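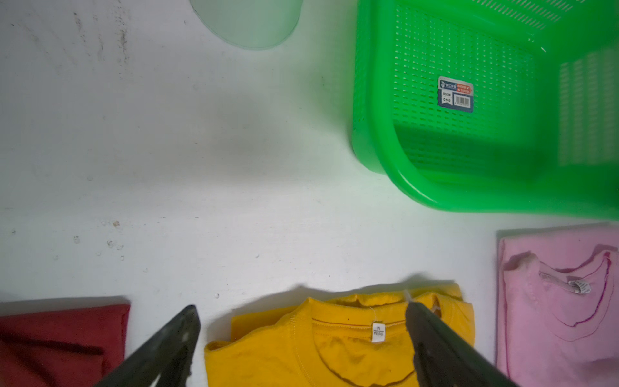
Folded T-shirts and a perforated plastic basket, the usual equipment for sorting clean clothes.

The weak point in most household laundry is the interval between drying and putting away. Washing is timed by the machine and drying by the weather or the thermostat. Folded clothes have no timetable, and a stack left on a table at 15 minutes past eight in the evening will often be on the same table in the morning.

A basket with slotted walls is the common answer, and the slots do some work. Cotton jersey that feels dry at the hem may still hold moisture at the collar and the shoulder seams, where the fabric is doubled or ribbed. Solid-sided tubs trap it. Openings in the walls and floor let air through, provided the contents are stacked in folds and not pressed down.

At Cosholm, a row of rented flats with one shared drying room, the residents' laundry sheet recommends a basket of 32 litres for one person's weekly wash. The same sheet advises against filling it above the top row of slots. A larger basket holds more, but it is also used as storage, and the clothes at the bottom are worn less often.

Folding method matters less than folding size. A T-shirt folded in thirds lengthwise and then in half will sit in most baskets with the collar uppermost, so that the size can be read without lifting the garment. Shirts laid across the rim slide forward and open out. The remedy is one further fold, or a wider basket.
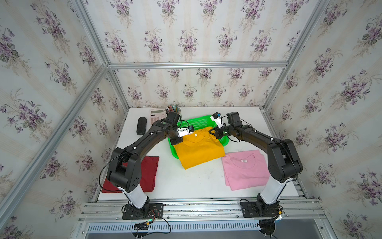 Achari wrote to us after our October piece on linen cupboards to say that baskets should be sorted by drawer and never by colour, as colour is a matter for the wash and has no bearing on where a shirt is kept. The letter went on to describe a system of one basket per chest of drawers, emptied from the top down, in use for 14 years without alteration. It added that new clothes should go through the wash before they join any stack, with tags and plastic fasteners cut off beforehand.

The last point is sound. Fasteners left in a collar catch on knitwear and can pull a thread in the next garment. They should be snipped with small scissors, close to the fabric, with both ends collected. Pulling by hand stretches the hole, and on light jersey the mark remains.

Sorting by drawer is harder to apply where two people share a chest. In such cases the simplest rule is a basket each, of the same size, so that one will stand inside the other when empty.

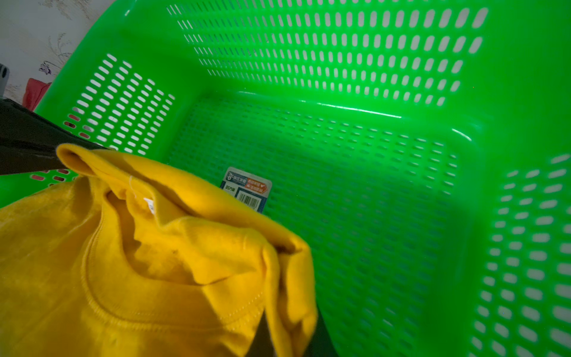
Cleaning is often left out of the routine. Lint and dust gather in the smaller openings of a basket floor and along the rim where the floor meets the wall. A soft brush and warm water with a little washing-up liquid will shift most of it. Adhesive labels are best removed when the basket is new. Warm soapy water loosens the paper, and any remaining gum can be rubbed away with cooking oil, after which the plastic needs a second wash so that no oil reaches the clothes.

The drying room at Gundport, a larger building on the same estate, keeps its baskets upside down on a slatted shelf after rinsing. They are returned to use when the underside is dry to the touch. Cracked rims are filed smooth or the basket is withdrawn, as a sharp edge will snag a sleeve on the way out.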